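Section 3: Setting Up and Living With Your Mindon Table

Now that the legs are on and the table is standing on its own (well done, that was the heavy part!), it's time to find it a good spot, get it level, and settle it in. Please read this section all the way through once before you start. It isn't hard, but a few of the steps are easier if you know what's coming.

You will need:
The hex key from the hardware bag
A small level, or a level app on your phone
Two soft cloths
Mild dish soap
The felt pads from the small envelope marked F
A second person for the lifting

Choosing the spot

1. Walk around the room with a tape measure before you move anything. The Mindon top is 70 inches long, and it always seems to grow a little on the way from the box to the kitchen. Leave enough room behind it to get a dust cloth in, and enough in front for a person to pull out a chair and stand up without doing a little dance.

2. If the long side is going near a wall, leave a gap of at least 2 inches between the wall and the table. Painted walls in particular will pick up a scuff line the first time somebody leans on the far end.

3. Keep the table well away from radiators, wood stoves and heating vents. A sunny window is fine for most of the day, though we do suggest a blind or a thin curtain if the sun lands on one end of the top and never reaches the other.

CAUTION: Lift the table by the frame under the top, one person at each end. Do not lift it by the edge of the top and do not drag it, even a short way and even on carpet. Dragging puts a twist on the leg bolts that they were never meant to take.

Leveling

4. Set the table down where you want it and press gently on each corner in turn. If it rocks, make a note of which corner lifts.

5. Turn the foot under that corner counterclockwise, a half turn at a time, and press again. Most floors need very little. If you have an older house with a floor that has its own ideas, you may end up adjusting all the feet, and that is perfectly normal.

6. Lay your level across the middle of the top, first the long way and then the short way. A bubble that sits a hair off center will not bother anyone at dinner.

7. Once you're happy, go around with the hex key and snug up every leg bolt. Snug means firm under your fingers. Please don't lean your weight on the key.

NOTE: Check the bolts again after 7 days of ordinary use. The parts settle against each other as the table gets used, and it's quite usual to find a bolt or two that will take another quarter turn. After that, a look every October or so (we like to do it before the holiday cooking begins) is plenty.

First cleaning

8. Wipe the whole top with a dry cloth to pick up packing dust. Go over the edges and underneath the lip as well, where foam crumbs like to hide.

9. Put a drop of dish soap in a bowl of lukewarm water, wring out your cloth until it no longer drips, and wipe again from one end to the other.

10. Dry the top right away with the second cloth. If you see streaks on a pale top, they are nearly always soap, and a wipe with plain water will lift them.

CAUTION: Do not use bleach, oven cleaner, scouring powder, steel wool or the rough green side of a sponge. Vinegar sprays should stay away too, however often your aunt recommends them.

Getting to know the pattern

11. Take a good slow look at the top in daylight. The Kimaro finish has a soft marble look, with veins that wander where they please, and each top comes out with its own arrangement. Some lines are so faint that you will only notice them weeks from now while waiting for the kettle. Our support desk gets a fair number of letters from people worried about a hairline crack, and Salim Ndung'u, who answers most of them, suggests a simple check: close your eyes and run a fingertip across the line. A vein can't be felt. If you do feel a ridge or a catch, write to us and we'll look into it with you.

12. Decide what is going to live on the table, if anything. A basket is handy for the odds and ends that drift in from every other room, and it can be carried off in one go when it's time to eat. Put felt pads under anything with a hard base, and lift things from place to place. On a light top with thin tan and gray veining, a basket near the back still leaves a lot of the pattern on show.

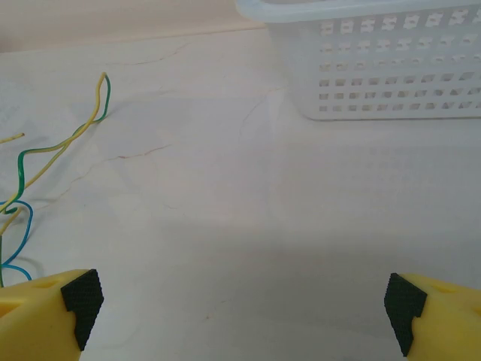
Everyday care

13. Wipe up spills when they happen. Coffee, red wine, beet juice, turmeric and tomato sauce are the ones to be quick about, especially on the lighter finishes.

14. Sweep crumbs and grit off with a dry cloth before you use a damp one, so you aren't rubbing them across the surface.

15. Use a trivet or a folded towel under anything that comes straight from the stove or the oven. Mugs of tea are fine as they are.

16. For a mark that won't wipe away, lay a damp, slightly soapy cloth over it for 3 minutes, then rub in small circles and dry. You may repeat this as often as you like. If the mark is still there after several tries, leave it be and contact us before reaching for something stronger.

NOTE: The Mastport bench and the Mindon table share the same adjustable feet, so if you have bought both, you can keep a single set of spares. Replacement feet, felt pads and bolts can all be ordered from Heltent using the part numbers on the back cover. Please have the number from the label under the top ready when you write, and do tell us which finish you have.

Section 4 covers fitting the extension leaf.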